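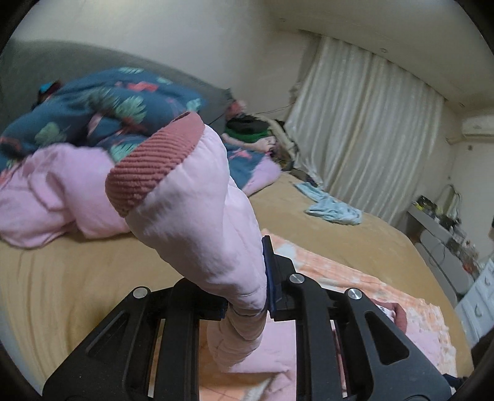
大きなベッドに置かれたピンクのキルティング。くすんだローズ色のリブがついている＝カムソープの集合住宅「ノヴィス」

冬物の服と寝具、春から秋まで預かり　カムソープのファンデン、3月に受け付け再開

カムソープの保管業者ファンデンは3月、冬物の衣類と寝具を預かる季節保管の受け付けを再開する。対象はキルティングの上着や掛け布団、毛布、厚手のカーテンなどで、秋まで同社の倉庫で保管する。昨シーズンに預かった品は406点だった。今季は集合住宅「ノヴィス」の住民向けに、自宅の寝室で荷造りを手伝う訪問の枠を新たに設けた。

料金は衣類が一点4ポンド、掛け布団と毛布が一点6ポンド。いずれも秋の返却まで追加料金はかからない。途中で引き取りたい場合は2日前までに連絡する。引き取った品を同じ季節のうちにもう一度預けるときは、新規の申し込みとして扱われる。

洗濯は料金に含まれない。洗ってから預ける人は自分で済ませるか、通りの向かいにあるクリーニング店ペルトネンに出す。ペルトネンで仕上げた品は、店からそのまま倉庫に回すことができる。この場合、利用者が荷物を持って往復する必要はなく、伝票も共通のものを使う。昨シーズンは店ごとに伝票が分かれており、引き取りのときに照合に時間がかかっていた。

ファンデンの責任者エートゥ・ラウティアイネン氏は「問い合わせがいちばん多いのは、布団より服のほうだ」と話す。中綿の入った上着は一着でも引き出しがふさがる。袋に押し込むと袖や裾が折れたまま型がつき、秋に出してから困るという相談が毎年寄せられるという。

寝室のベッドを作業台に

訪問の枠では、担当者が住まいを訪ね、住民と一緒に品物を広げ、分け、たたんで箱に入れる。作業はほとんどの場合ベッドの上で行う。床に広げるより場所がとれ、腰をかがめる時間も短い。ファンデンは折りたたみの台も用意しているが、昨シーズンの終わりに試験的に訪問した住まいでは、台の出番はあまりなかった。

ノヴィスの寝室は広さに差がある。通りに面した側の部屋は奥行きがあり、大きなベッドを入れても窓側に箱を積む余裕が残る。中庭側の部屋は狭く、箱は廊下に出しておくことになる。申し込みの用紙には、部屋がどちら側かを書く欄が加わった。

準備として住民に頼んでいるのは、ベッドの上の枕やクッションを別の場所に移し、シーツのしわを軽く伸ばしておくことだけである。掛け布団をしまう人は、その日の夜に使うものを先に取り分けておく。昨シーズンは、荷造りが済んでから夜に掛けるものが残っていないことに気づき、倉庫まで取りに来た人がいた。

住民のエヴァンティア・ラリスさんは、試験の訪問を利用した一人である。しまうつもりの品を寝室に集めてみて、どれを残すかを先に決めておけばよかったと思ったという。「3月はまだ寒い。毛布は出しておきたいし、でも置き場はほしい。結局、毛布は二度に分けて出しました」

分け方は使う時期で

仕分けは、種類ではなく次に使う時期で行うよう勧めている。秋の初めに要るもの、本格的に寒くなってから要るもの、来客のときだけ使うものに分け、それぞれ別の箱に入れる。箱の外には中身と時期を書いた札を貼る。秋に全部を一度に受け取る必要はなく、札の時期に合わせて順に届けてもらえる。

これまでは、上着は上着、布団は布団とまとめて預かっていた。そのため、薄手の掛け布団だけを早めに戻してほしいという連絡があると、箱を開けて中から探し出し、残りを詰め直していた。倉庫の作業の中で、この詰め直しにかかる時間がかなりの割合を占めていたという。

子ども用の服は扱いが別になる。翌年にはサイズが合わないことが多いため、申し込みのときに、秋に戻すか、譲渡用の棚に回すかを選べるようにした。棚はファンデンの受付の脇にあり、誰でも見ることができる。回した服の預かり料はかからない。昨シーズンの途中から始めたもので、冬のあいだに棚の中身はほぼ入れ替わった。

中綿入りの品は折り目を少なく

キルティングの品は、たたむ回数をできるだけ減らす。服の場合は前を閉じ、袖を身ごろの上に重ね、裾から一度だけ折る。袖口や裾にリブがついているものは、リブを折り返さず、平らに伸ばして外側に出しておく。リブを内側に巻き込むと、ゴムの部分に癖がつきやすい。

フードのあるものは、フードを背中側に倒してから折る。ファスナーの引き手は布の内側に入れる。ポケットの中は住民が自分で確かめることになっているが、倉庫で見つかるものは毎年ある。紙のハンカチと小銭が多く、鍵が出てきたこともあった。見つかったものは封筒に入れ、箱の札に留めておく。

掛け布団は縦に細長く折り、布団袋か箱の長さに合わせて一度だけ曲げる。折ったあとに手で押さえて空気を抜くが、体重をかけて押しつぶすことはしない。圧縮袋に入った品も受け付けるものの、羽毛の入ったものは袋から出して預かる。素材の表示が取れていて中身がわからないときは、羽毛と同じ扱いになる。

「きれいな四角にしようとする人が多いが、ふくらみがあるので四角にはならない。細長いまま箱に寝かせてもらえばいい」とラウティアイネン氏。箱の底には薄紙を一枚敷き、品物のあいだには何も挟まない。以前は品物ごとに紙で包んでいたが、中身を確かめるたびに紙が破れるのでやめた。

毛布は柄を外に

毛布については、柄の見える面を外にしてたたむよう呼びかけている。預かる毛布は似た色が多く、裏側だけでは見分けがつかない。裏を外にしてたたんだものは、受け取りのときに自分の品かどうか広げて確かめることになり、受付が混み合う原因になっていた。

毛足の長い部分があるものは、その面どうしが強くこすれないようにゆるく重ねる。縁に飾りのついた毛布は、縁を内側に入れる。どちらも厳しい決まりではなく、受付で担当者がたたみ直すこともある。たたみ直しに料金はかからない。

ノヴィスの寝室では、黄土色がかった無地のシーツの上に、オレンジ色のチェックに白い動物の模様が入った毛布が掛かっていた。毛布の上にはピンクのキルティングが横長にたたんである。
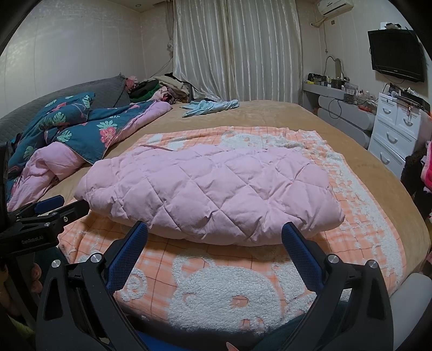 受け付けの方法

申し込みはファンデンの受付で行う。用紙に名前と連絡先、預ける品の種類、秋に戻してほしい時期を書く。訪問を希望する人は、都合のよい時間帯を午前と午後から選ぶ。夕方の枠はない。電話での申し込みもできるが、品物の写しを渡す都合で、預ける日までに一度は受付に寄ることになる。

持ち込む場合は、予約なしで受け付ける。箱は受付で渡すものを使い、自宅の箱や衣装ケースは預からない。倉庫の棚の奥行きに合わない箱が多く、通路にはみ出すためである。衣装ケースのまま持ってきた人には、その場で詰め替えてもらう。詰め替え用の台は受付の奥にある。

受付では品物を一点ずつ見て、ほつれや染みがあれば用紙に書き込む。写しを利用者に渡し、秋の返却のときに同じ用紙で照らし合わせる。染みがあるという理由で断ることはない。ただし湿っているものは預からず、乾かしてからもう一度持ってきてもらう。雨の日に袋なしで運んできた毛布が、これにあたることがある。

預かれないものもある。革と毛皮の製品、電気毛布、枕、マットレスは対象外とした。枕については要望が多いものの、形を保ったまま置ける棚がなく、今季も見送った。電気毛布は、コードを外しても受け付けない。防虫剤は倉庫でまとめて置くため、箱の中には入れないでほしいとしている。においが移ったという苦情が、以前に隣り合った箱の持ち主からあった。

訪問の枠はノヴィスのみ

訪問による荷造りは、今季はノヴィスの住民に限る。料金は預かり料に含まれ、箱の運び出しもファンデンが行う。ノヴィスを選んだのは倉庫から歩いて行ける距離にあり、荷物用のエレベーターがあるためだという。ほかの集合住宅からも問い合わせが来ているが、広げるかどうかは秋の返却が終わってから決める。

訪問は担当者2人で行う。一人が住民と品物を分け、もう一人が箱に詰めて札を書く。たんすや押し入れの中を担当者が開けることはなく、しまいたい品は住民が出しておく。高い棚の上にあるものは、頼まれれば担当者が下ろす。

ラリスさんは試験の訪問のとき、何年も使っていなかった掛け布団を来客用の箱に入れた。秋になってから戻すかどうか決めるつもりだという。空いた棚には夏のシーツとタオルを移した。「棚の奥に何があるか、前より分かるようになった。奥まで手を入れずに済むのは楽です」と話している。今季も申し込む予定で、今度は厚手のカーテンも預ける。

ベッドの上で作業することには、はじめ少し抵抗があったという。外で着た上着を寝具の上に広げたくないという声はほかの住民からも出ており、ファンデンは今季から、希望者の部屋に綿の敷布を持っていく。敷布は訪問のたびに替え、使ったものはペルトネンで洗う。

倉庫の棚を組み替え

受け付けの再開に合わせ、倉庫の棚も組み替えた。壁ぞいの下の段を寝具、上の段を衣類に充てる。掛け布団の箱はかさばるが軽く、これまでは上の段に置いていた。持ち上げるときに視界がふさがって危ないという声が担当者から出て、置き場所を入れ替えた。

倉庫の窓には日よけの布を張った。昨シーズン、窓に近い棚で箱のふたが日に焼けた。中の品に影響はなかったが、札の文字が薄くなって読みにくくなったものがあり、今季は札の書き込みを鉛筆に変える。札は箱の短い側の面に貼る。棚に入れたまま読めるようにするためで、ふたには貼らない。

棚には今のところ空きがある。いっぱいになった時点で受け付けを終え、受付の入り口に掲示を出す。昨シーズンは4月に入ってからの申し込みが重なり、断った人もいた。ラウティアイネン氏は「まだ着る上着まで急いで預ける必要はない。使っていない布団から先に持ってきてもらえると、こちらも棚の割り振りがしやすい」と話している。

秋の返却の案内は、夏の終わりに用紙の連絡先へ送る。引っ越しなどで連絡先が変わった人は、受付かペルトネンの店頭で書き換えができる。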